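Ridier Jewellery Repair and Hire
Workroom and Bench Safety Checklist, with comments

Inspected by: Kirsten Després
Accompanied by: Said Hegazy (workroom)
Date: January 2, 2024
Previous inspection: October
Ratings: OK / Attention / Action

Comments are added where the rating needs explaining. Items without a comment were checked and found in order. The October items still open are marked (O).

1. Entry and floor

1.1 Door opens fully and closes by itself. OK
1.2 Floor clear between the door and the back wall. Attention
Two flattened cartons from the Flandance delivery were leaning beside the door. Said moved them during the inspection. Cartons go straight to the recycling cage in the hall.
1.3 Mat lies flat, no curled corners. OK
1.4 Exit sign lit. OK
1.5 Extinguisher on its hook, gauge in the green, tag current. OK
1.6 Path to the extinguisher clear. OK (O, now closed)

2. Electrical

2.1 Cords free of cuts, tape and crushed spots. OK
2.2 No power bar plugged into another power bar. Action (O)
Still the same pair under the window. Ehab Bennani has a quote from the electrician for a second double outlet at 440 dollars and needs a signature. Until it is done, the heater is not to be run from either bar.
2.3 Test button on the protected outlet trips and resets. OK
2.4 Soldering station has its own outlet and its own switch. OK
2.5 Lamp over the sorting bench fixed, shade not loose. OK

3. Chemicals and cleaning

3.1 Pickle pot lidded and labelled. OK
3.2 Polishing compounds in the metal cabinet, cabinet closed. OK
3.3 Safety data sheets in the binder. Attention
The sheet for the Fawzy metal polish is the old version, and the label on the bottle has changed colour since then. Asmaa Abdel Hamid will print the new one.
3.4 Eyewash bottle sealed and in date. OK
3.5 Used rags in the lidded bin. OK
3.6 Gloves in small, medium and large. Attention
No small left. Order with the next supply run.

4. Marble-patterned table

The table is used for sorting and untangling, so most of what matters here is small metal parts and what they can catch on. Checked with work in progress. 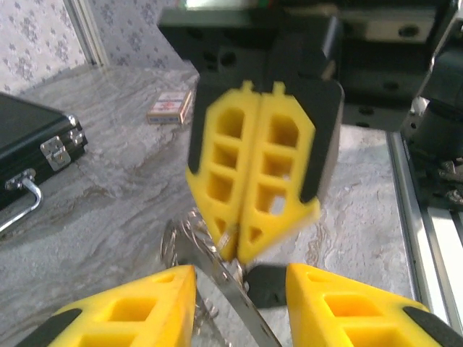

TABLE AND SMALL METAL PARTS

4.1 Surface sound, no chips or lifted edges. OK
The grey and white pattern makes fine silver links hard to pick out. Asmaa Ait Ali has asked for a plain dark mat to work over. I agree with her. Rated OK for safety, but please buy the mat.

4.2 Chain and wire handled one piece at a time. Attention
There was a tangle of shiny links and loops in hand, with a flat silver strip next to it. Strip and chain should be separated before any untangling starts. A strip edge can open a fingertip, and a loop can snag on it and pull.

4.3 Loose ends kept away from moving parts. Action
Nothing that dangles is to be worked beside a moving joint or an exposed cable. Keep a clear hand's width at least, and stop the movement before freeing anything that has caught.

4.4 Metal rail along the table side secure, ends not sharp. OK
Run a cloth along it. If the cloth snags, file the spot.

4.5 Cases closed when not being filled or emptied. OK
The black hard case has a silver latch and a carrying handle. Turn the handle in from the table edge so that a sleeve does not pull the case down. Latches to be tried once a month.

4.6 Small boxes labelled and put away. Attention
There is a small white box with red and blue printing standing behind the case. Anything kept in a box that size needs a label of ours on the lid, whatever is printed on it. Medicines are not kept on the table at all. They go in the first aid cupboard.

4.7 Small objects off the surface before work starts. Attention
One small black object was left out close to the chain. Put odd pieces in the parts tray and sort them at the end of the shift.

4.8 Wall behind the table dry, floral paper not lifting. OK

5. Storage

5.1 Shelves fixed to the wall. OK
5.2 Heavy items below waist height. Attention
The Ateo tumbler is still on the second shelf from the top. Two people to bring it down, and it stays down.
5.3 Step stool has all four rubber feet. OK
5.4 Bin 139 (mixed clasps) has a cracked lid. Action
Replace it. The crack has a point on it and someone has already put tape over it once.
5.5 Hire stock bagged, tags facing out. OK

6. First aid

6.1 Kit sealed or restocked. Attention
Short on fingertip bandages and fine tweezers. Both get used here more than anything else in the kit, so order double.
6.2 Incident book present, last entry signed. OK
6.3 Names of first aiders posted. Action (O)
The list still shows someone who left in the fall. Current first aiders are Asmaa Ait Ali and Said Hegazy.

Follow-up

2.2 Second outlet: Ehab Bennani, quote to be signed this week
3.3 Data sheet: Asmaa Abdel Hamid
4.1 Dark mat: Kirsten Després
4.3 Clearance rule to be posted by the table: Said Hegazy
5.4 New lid for bin 139: Said Hegazy
6.1 and 3.6 Supplies: Asmaa Ait Ali, one order for both
6.3 First aider list: Kirsten Després

Copy to the binder and to the office, file 601. Cross off each item with initials when it is done.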